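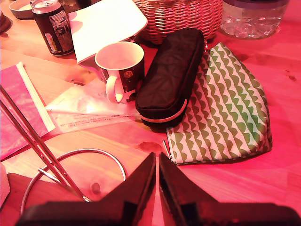
Zip pouches and a mug on the table under the pink light at Wetton hall.

Desk tidying draws a full house in Wetton

If you have ever lost a pen in your own pencil case, you would have felt at home in Wetton hall on Wednesday evening. The second Pink Light Table night filled every seat, with 25 people turning up to sort out the small stuff that collects on desks, in drawers and at the bottom of bags. It was a lovely evening, and a much livelier one than the word "tidying" might suggest!

The idea belongs to Kendra MacLeod, who runs the stationery shop Vollar on Mok Street. She started the nights in February after clearing out her own back room and finding that she rather enjoyed it. People bring whatever is cluttering up their desk, tip it out on a wooden table and decide what is going home with them. Everything else goes on the swap table by the door.

The pink light is her idea too. All the ordinary lamps are switched off and the whole place glows somewhere between rose and raspberry. "Under a white bulb you look at your old pencil case and think about the colour and whether it's a bit grubby," Kendra said. "Turn everything pink and you start asking what it's for. Does the zip work? Do I like how it feels? People get through things twice as fast, and they laugh more."

She may well be on to something. Our table got going in no time, and the talk soon turned to pouches. Almost everybody seems to own too many. There was warm support for the soft black sort with a bit of quilting, and just as much for flat fabric ones in a cheerful print – a white one with rows of green scallops, like little waves, got plenty of love. The general feeling was that one pouch should hold the things you write with and another should hold everything else, and that a third is asking for trouble.

Mugs caused more of an argument. Kendra is firmly in favour of keeping one on the desk, for pens or for tea but never for both in the same week. A gentleman from Drereck Lane disagreed and said a pen mug is where biros go to dry out. He was invited to try every pen in his own mug there and then, and had to admit that most of them wrote perfectly well.

Paper is the hard part, as anybody with a desk knows. Kendra's rule is to pick up each sheet once, say out loud what it is, and put it in a pile or in the recycling. Hearing a whole room of grown-ups announce "gas bill" and "no idea" in turn was the best fun of the night. Plastic packaging has a rule of its own. If the thing that came in it is out and in use, the bag goes.

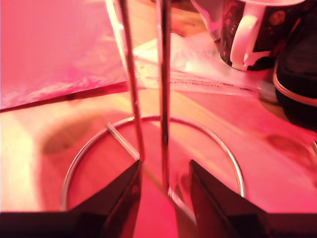 Do I need to bring my own bits and pieces?
It's much better if you do, and a single drawerful is plenty for one evening. If you come empty-handed you are still welcome to sit in, help a neighbour decide and have a look through the swap table.

Wire stands had a good ten minutes to themselves as well. Kendra is very keen on anything that uses height, and she likes a round wire base in particular, as it sits neatly on a desk and you can still see the wood through it. Her advice is to leave the foot of a stand clear. Once things start gathering inside the ring it becomes one more place to dust around, and the space you gained by going upwards is lost again.

The swap table was busy right up to the end, with notebooks going especially quickly. I came away with a ruler and a very nice tin, having arrived with the firm intention of taking nothing at all. My own drawer now shuts properly for the first time in ages, so I am calling it a draw.

Entry is £2, which pays for the hall and the tea. The swap table takes clean, working things only, and Kendra asks that scissors and craft knives are handed over to her at the start so she can put them out of the way of small fingers. Children are welcome with an adult.

The next night will be given over to sewing boxes, with button jars and odd reels of thread high on the list. Doors open at 7pm and places can be booked at the counter in Vollar. Bring a bag for taking things home – you will probably need it.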